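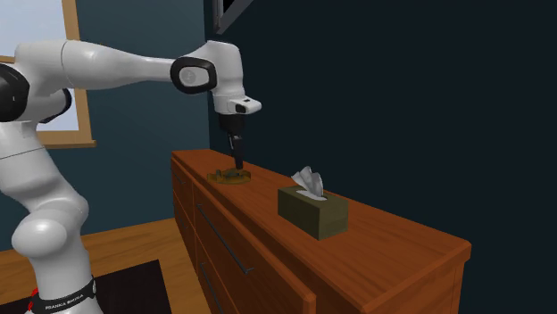
Reaching for the small stuff: a Franka Emika arm over the simulated dresser, with the tissue box waiting its turn.

The dresser has never held a sock. Its drawers have handles, the wood has grain, and someone took trouble over the light coming in at the window, but the whole bedroom lives on a server in a converted feed store in Dorkville, where Inger Kvaran has spent most of a year making a robot arm pick things up off it.

She wants to know which gripper to buy. There are 2 on the short list. The Cao is a plain parallel gripper that opens and closes like a very dull pair of tongs. The Lusik has jointed fingers, costs three times as much and comes with a brochure in which it holds an egg. "Everybody's brochure has the egg," Kvaran says. "I've never had a customer call me about an egg."

What customers call about is clutter. The shop builds tidying systems for assisted living apartments, where the things that need moving are low, flat, shiny, squashy or shaped like a mistake. So the simulated dresser gets stocked with that sort of thing, the arm gets a gripper, and the software counts. By the time I drove over from Grirnstead it had counted 2,931 tries, and Kvaran had an opinion about every one of them.

Flat objects are where careers go to die. A finger coming straight down on a disc has very little to hold, and if it comes down a hair too far it is trying to hold the dresser. In real life that means a dent and an invoice. In the simulator the fingertip may sink politely into the wood, or the disc may leave for the far wall at the speed of a hockey puck. I watched a replay of one such departure three times and would have gladly watched it again.

"The contact settings were wrong," Kvaran said. She did not seem to find it as funny as I did.
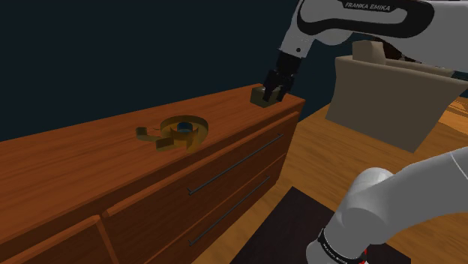
From the Machines & Motion Desk

Blocks ought to be easier, and mostly they are, until you set one near the end of the furniture. Then the arm has to reach long, the wrist tips over, and the fingers arrive at an angle nobody would choose. Spread wide around a small block, a gripper can look completely sure of itself and still catch one side first, which turns the block a few degrees and ruins the other finger's day.

Ásdís Vestergaard writes the controller, and she holds that the gripper argument is a waste of electricity. Give her either one, she told me, and let her slow the last inch of the approach. She had done that in July without mentioning it to anybody, and both grippers improved overnight. Kvaran, who had by then written a long memo crediting the fingers, has kept the memo.

They now test with Vestergaard's slow approach switched on for everything, and the results are less flattering to the brochure. The Lusik still does better with curved pieces, rings especially, where a finger that bends can settle against the wall of the thing. On blocks the two are even. On the tissue box the Cao wins, possibly for lack of imagination: it closes on two flat sides and goes home. The Lusik likes to explore.

The camera question was supposed to be settled by now too. One view from over the arm's shoulder shows the dresser nicely and hides the fingertips behind the gripper at the one moment you care about them. A lower view fixes that and loses half the arm. Kvaran tried 9 positions and kept 3, and Vestergaard would like it known that she asked for 2.

A real arm is on order, along with a real dresser, secondhand, which Kvaran picked because the top was already scratched. She plans to start with the Cao and rent the Lusik by the month. The egg has not been scheduled.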